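Teaching a robot with only half the practice

The task looks dull on paper. A two-armed robot stands in a small furnished room and has to deal with the things around it: a rack, a cup, a disc. It has cameras on its head and on both wrists. It gets 200 demonstrations, all done by a person steering the arms inside a simulator, and then it is on its own.

What interests the team at Grendora is what happens when you take half of those demonstrations away.

"Everyone wants to know how many examples a robot needs," says Fernanda Macedo, who leads the work. "We wanted to know which ones it could do without."

Her group's method is called Irnham, after the village where she was staying when she wrote the first version. It goes through a set of recordings and scores each moment by how much the camera views change what the robot should do next. Long stretches score close to zero. The arm is traveling, the goal is already settled, and another hundred frames of travel teach very little. Moments near contact score high, and those are kept. 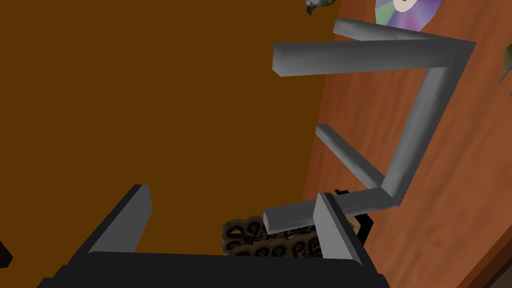
A simulated wrist view, with the open fingers close to one of the rack's lower bars.

The idea of trimming training data is old. Most earlier attempts threw out whole recordings, usually the slow or clumsy ones. Irnham cuts inside a recording and stitches the useful parts together, with a marker telling the learning software that time has been skipped. Without that marker, Macedo says, the robot learned to jerk from one pose to the next.

Decha Ratanaporn built the scoring code. His first version used only the head camera, and it did badly. It kept plenty of material where the arms moved a lot and dropped the small corrections that decide whether a grasp will work.
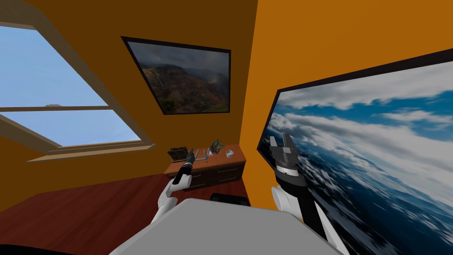

Ratanaporn's explanation is a matter of scale. From the head, a correction of a few millimeters hardly shows. The simulated room has a low dresser against the back wall, and the items on top of it, the white cup among them, are small next to the robot's own arms. A change that matters a great deal to the fingers may shift very little in a view like that. Scoring the wrist cameras separately and keeping the highest of the scores fixed most of the trouble, and it took him a Sunday to write.

It also brought a new problem. Wrist cameras swing with the arm, so their pictures change all the time, whether or not anything useful is going on.

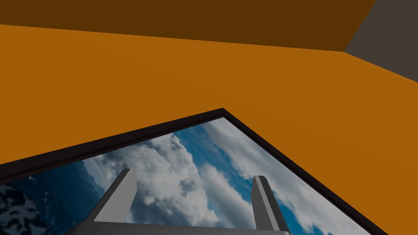

Fadi Chidiac, who came to the group from video compression, calls these "busy nothing" frames. A plain wall is easy to score low. A picture on display is harder, and the one between and behind the open fingers, full of white cloud and deep blue sky, has enough detail to fool a simple measure of visual change. The early software rated such frames highly. Chidiac's answer was to have the scorer guess the next arm movement 2 times, once with the wrist image and once with the image blanked out. If the guesses agree, the image adds nothing and the frame can go.

With that check in place, the robot trained on the trimmed set matched the one trained on everything in two of the three tasks. In the third, which needs both arms to work together, it fell clearly behind. Natália Azevedo, who ran the comparisons, thinks the method is too quick to discard the time when one arm is waiting for the other.

"Waiting looks like nothing," she says. "But the robot has to learn how long to wait, and we were cutting out the lesson."
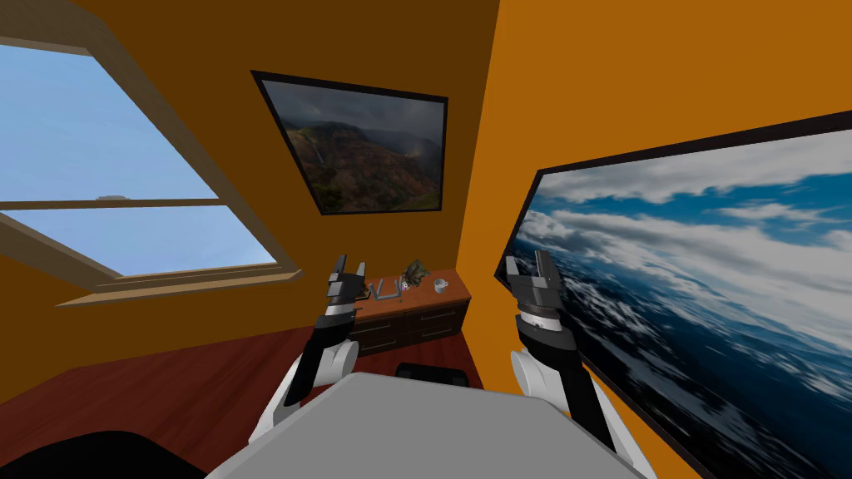 She is now testing a version that scores the arms as a pair, so that a still arm is kept whenever its partner is doing something that matters. Early runs are better on the third task, though the trimmed set grows again, and some of the savings are lost. Training on the full set takes over three days on the group's computers. The first trimmed set took less than half of that.

Raquel Magalhães, an engineer at Aseck who was not part of the project, likes the approach but wants to see it on real hardware. Simulated rooms have flat, even light, she points out, and real cameras add noise that could make every frame look informative. Macedo agrees. The group plans to repeat the two simpler tasks on a physical robot in August – the third will wait until the paired scoring has settled down.

Related stories
Why robot hands still struggle with cloth
Inside the Morais test kitchen
Aseck opens its simulator to schools
Learning from mistakes: what failed grasps can teach
How many cameras does a robot need?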